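Re: [skywatch] Titan's northern lakes, and a question about tides

Ross Nisbet wrote:

> I finally got through the chapter on Titan and I'm stuck on the tides. If Saturn is so massive and Titan goes around it in 16 days, why don't the seas slosh up and down by hundreds of feet? And if Titan always keeps the same face to Saturn, why should there be any tide at all? The book says both things on the same page and then moves on to dunes. Also, does anybody still have the handout from Monday? I left mine at Lerero with my sandwich.
>
> Ross

Hi Ross, hi all,

Good question, and I had exactly the same trouble with it when I first read up on Titan, so let me have a go. Somebody with more math than me can clean up afterward!

You're right that Titan keeps one face toward Saturn, same as our Moon does with us. If its orbit were a perfect circle, that would be pretty much the end of it. Saturn would pull the whole moon into a slight football shape, the long end pointing at the planet, and the seas would settle into that shape and stay put. You'd have a tidal bulge all right, but it wouldn't go anywhere, and if you were standing on the beach at Kraken Mare you'd never see the level change.

The orbit isn't a circle, though. It's a little stretched, so Titan is closer to Saturn at one end of each trip than at the other, and the pull gets stronger and weaker as it goes. The bulge grows and shrinks with it. On top of that, Titan spins at a steady rate but speeds up and slows down along its path, so Saturn seems to rock back and forth a bit in the sky, and the bulge tries to follow. Those two effects together give you the real tide, and one full cycle takes one orbit — nearly 16 of our days. Very lazy compared with Cape Cod.
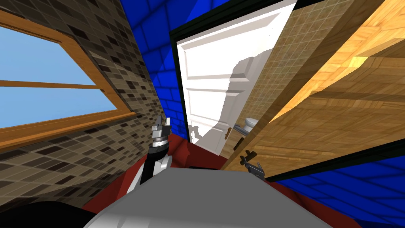 As for how high, the numbers I've seen for the big seas are on the order of a foot or so, depending on whose model you like and how much the ice crust underneath gives. The crust matters more than you'd think. When the ground rises and falls along with the liquid, somebody on shore only notices the difference between the two. Cassini's gravity measurements showed Titan flexing quite a lot, and that was one of the big arguments for a water ocean buried under the ice. So the solid ground out there has a tide too (ours does as well, we just don't feel it).

The place I'd really love to see is the narrow channel between the two main parts of Kraken Mare. Some people call it the Throat, and even a modest tide has to push a lot of liquid methane through a gap like that. There may be decent currents in there. I get a little carried away picturing it, orange haze and all, with Saturn hanging somewhere behind the murk where you couldn't see it anyway.

One thing to watch in your book: if it's the older edition, the lake maps were drawn before all the radar passes were in, and the north polar one has gaps you could drive a truck through. Pešek has the newer one and says page 191 is the map you want. I borrowed it for a weekend and kept it for 2 months, so you may have to ask him nicely.

The handout I do have. I'll scan both sides and put it in the Salier folder tonight, along with the drawing I made of the rocking effect, which looks like a potato on a string but gets the point across. If you can't open the folder, write to me off list. It locked out 3 people last time and I still don't know what I did.

Oh, and before I forget, the Cledwood evening is still on if it's clear. Saturn will be low but well placed after ten, and Titan is easy in even a small scope — just look for the brightest dot near the planet, a few ring-widths off to one side. If you sketch where it is and then do it again a few nights later, you can watch it go around. I did a whole orbit like that one July, apart from the nights it rained, and I still have the notebook.

Bring a jacket. Sandwich optional.

Share this message (2)
2,778 views | 3 replies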